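Open day at Trerkdale, or how to sell a worn table

Jul 24, 2025

The flyer promised "working rooms for people who work with their hands and heads," and I should say that I went to Trerkdale already annoyed by that sentence. The building used to be a print finisher's. Now a firm called Grunus rents it out by the desk, by the bench or by the room, and twice a year they open the doors and let people like me wander through with a paper cup of coffee.

I got there soon after the doors opened. Manuela Tedesco was handing out floor plans in the entrance. The plan said the building had 2125 square feet on the ground floor, and I suppose it does if you count the corridor, which is wide enough for a pallet truck and colder than it needs to be in July. We were told the air conditioning is "zoned." The corridor seems to be the zone.

The first stop was the big shared room, called Saarinen. There were new chairs and a long bench, and a man giving a demonstration of bookbinding to five people, two of whom were plainly waiting for the rain to ease. He was good. He trimmed a cover by eye and it came out square, and he answered questions without looking up. If Grunus could rent me a desk next to him I might pay for it. They can't, as he only comes in for open days.

Then we went upstairs to Enlow, the part of the building I had come to see. The Enlow rooms are the cheap ones, meant for bookkeepers, translators, people with paperwork and no customers. Honeylyn Soriano led the tour up there. She called the rooms "honest" three times before we had reached the second door, and told us the tables had all been "kept for their character."

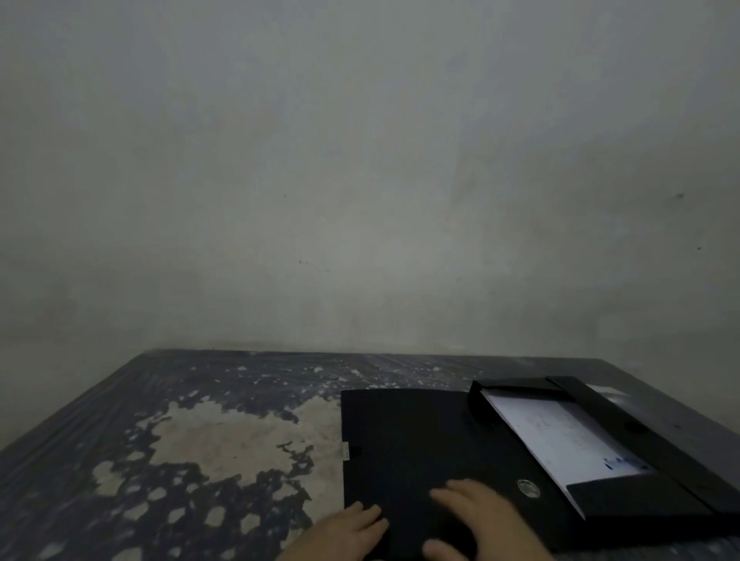 Character is a word I have learned to be careful with when somebody else is charging for it. I asked what a room with a table costs and was told 200 a month, plus a deposit of the same amount, plus a fee for the key. For that you get the dark blue top with the paint coming away in big ragged patches and something beige underneath, and a pale wall with nothing hung on it. I like old furniture. I have a kitchen table at home with thirty years of knife marks in it and I wouldn't swap it. But I don't write on it with a fountain pen, and I don't lay a client's contract on it either. Flaking paint gets onto sleeves and into envelopes. A black plastic folder like the one on that table would put up with it well enough. Loose paper is another matter.

I raised this with Soriano, who said a desk pad would fix it. Are desk pads included? They are not. Could a tenant sand the top down and seal it? She would have to ask. A woman behind me, Rosalba Mazza, who had come to look at rooms for her translation work, asked if she could bring her own table and have the old one taken away. Also something to ask about. By this point there were 2 questions on the list and no pen, so Mazza lent her one.

To be fair to the place, the rooms are quiet. I stood in the last one with the door shut and could hear very little from downstairs. Bare walls suit me too, whatever the brochure thinks about "inspiring surroundings." I would put up a calendar and leave it at that. The doors close properly and the locks are new. Parking is free behind the building, though the turn in from the road is tight and there is no sign until you have passed it.

The talk at the end was held back in Saarinen and ran 30 minutes. Benedetta Orlandini spoke for Grunus. She showed a plan for a shared archive room with lockable cabinets, to open in October, and said tenants would be able to store files there "at a member rate." I asked what the rate was. It hasn't been set. I asked if the cabinets had been ordered. That got a longer answer -- a supplier, a delay, another supplier -- and I wrote down "no."

Coffee was decent. The cookies ran out early.

Would I rent there? Not at the price given, and not with that table. If they come down a little, or if somebody spends a weekend with sandpaper and a can of varnish, I'd look again. Mazza said she had put her name down for a room on the condition that her own table goes in. She hadn't heard back by the time I left, and I've asked her to let me know what they tell her. The next open day is planned for after the archive room is finished, and you can sign up for it at the front entrance.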